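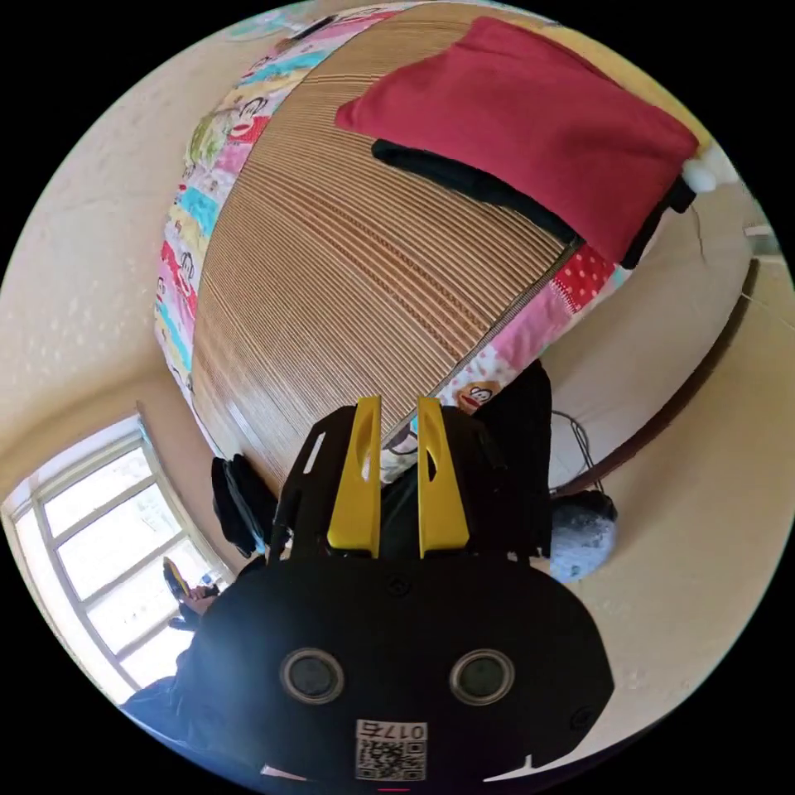 Fistthorpe Town supporters' board > First team > So who do we want as manager?

thalerend_tony
Well, it's been all over the town since breakfast so I may as well start the thread. Drukano has gone after two seasons, by mutual consent according to the club, and Meifang Kang has the team until they find somebody. I'll say first that I always found him a decent man. He stopped and talked to my grandson outside the Thaler End for ages after we'd lost at home, and he didn't have to do that. But 17 defeats is a lot of defeats, and I can't remember when I last came away from a match feeling we'd had a plan after the hour mark. Who would you all like to see next?

marsh_lane_jean
Sad to see it, Tony, I really am. He had no striker for half the winter and the board sold Disia in January without buying anyone in. You could have put anybody in that dugout and we'd have dropped points. I think they've sacked the wrong person, if I'm allowed to say that on here!

oldgoat82
Jean, I love you dearly but I can't agree. We took the lead and threw it away again and again, and Disia was on the pitch for most of those. The subs were always too late. He'd stand there with his arms folded until the 86th minute and then send on a full back. I sat there with my flask thinking, what is that lad supposed to do in four minutes plus stoppages?

marsh_lane_jean
He sent on a full back because there was a full back and two goalkeepers on the bench, love. Look at the team sheets.

oldgoat82
Some weeks, yes. I'll give you the cup game.
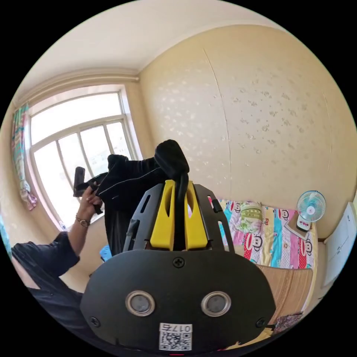
thalerend_tony
Going back to who comes next, I'd give it to Meifang until the summer at the very least. She's had the under-18s playing lovely stuff, proper passing out from the back, and half of those youngsters will be needed next year anyway with the budget as it is. My brother-in-law watches them most weeks and he's a hard man to please — he walked out of a 3-0 win once over the quality of the throw-ins.

pie_and_a_programme
Bit of a risk though, isn't it? Lovely woman and a very good coach, but youth football is a different job. We're two places above the drop and I'd want someone who has been in a scrap before. Happy to be proved wrong.

marsh_lane_jean
With you on Meifang, Tony. Give her a striker on loan and let her get on with it.

oldgoat82
Fine by me, so long as she makes a change before the 70th minute. Is anyone driving to the away game? I've got room for two if you don't mind the dog.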